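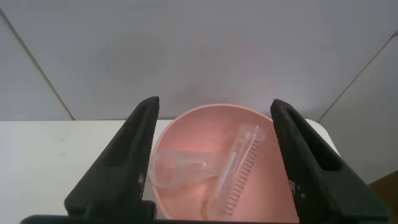 *Pink bowl, Tuesday morning.*

## Two Hours Aboard the Skisader

Nateline invited a batch of travel writers to look over its new ship while she was tied up between sailings, and I went, mostly for the lunch. The Skisader carries 2,088 passengers when every bunk is full. In February, on the fjord run, the line expects 1,674, and our host gave that figure as if the missing ones had been asked to stay home for our comfort.

We boarded at nine through the same metal shed everyone uses. The atrium has a staircase that lights up when you step on it, then stays lit for a while in case you were proud of it. Cabins are good. My sample balcony room had drawers that closed, a shower I could turn around in, and outlets on both sides of the bed. The inside cabins have a fake window showing a live view of the sea, or that day, a parking lot.
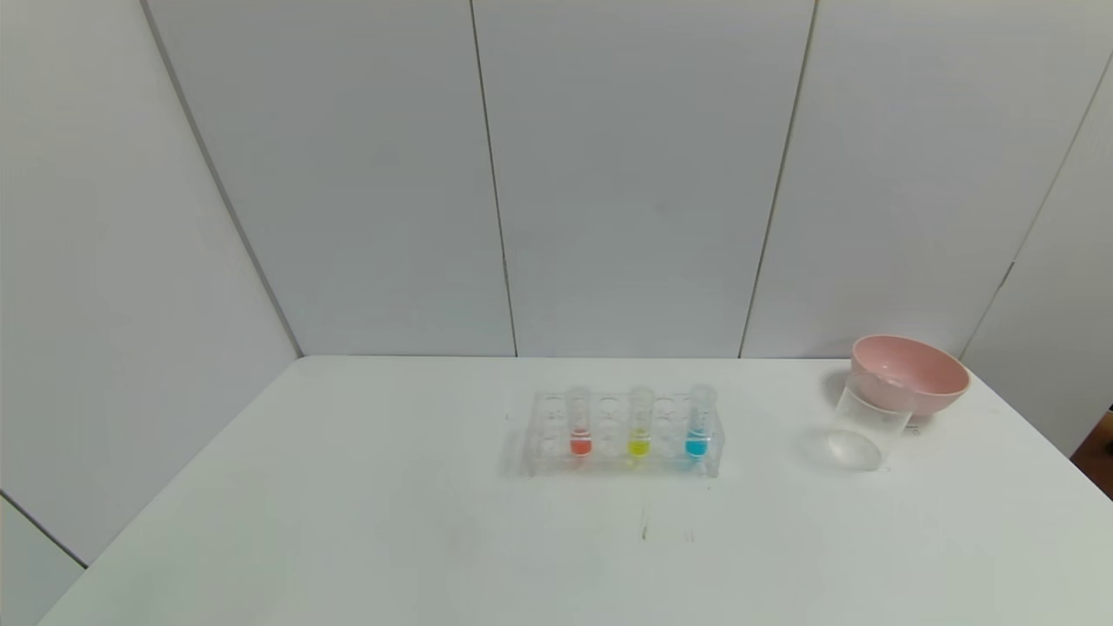
Ivar Viklund thought the drinks package was the real scandal, and told the whole elevator that you'd need to start at breakfast to break even. He had worked it out on the back of his boarding pass. I checked his math over coffee (not included) and he was being generous to the line.

The main dining room, called Nordin, seats 1,000 at a time and has the carpet to prove it. Lunch was cod, then more cod in a smaller dish. The buffet upstairs is easier to like, with plenty of window tables and a dessert counter placed so you can't leave without passing it. Zalex, the steakhouse, costs extra and was locked. We admired the door.

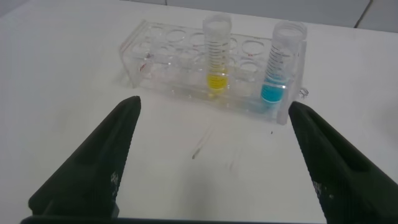
Go for the aft deck and skip the shows, was the advice from Sverre Lindqvist, who added that the forward bar gets loud by ten and the library never does. I went and looked. The aft deck has deep chairs, blankets in a bin and no speakers at all, and I stayed until a crew member began stacking the chairs next to mine.

Fares weren't discussed on the tour. A brochure was handed out at the gangway, on the way off, and the prices are on the last page, in gray.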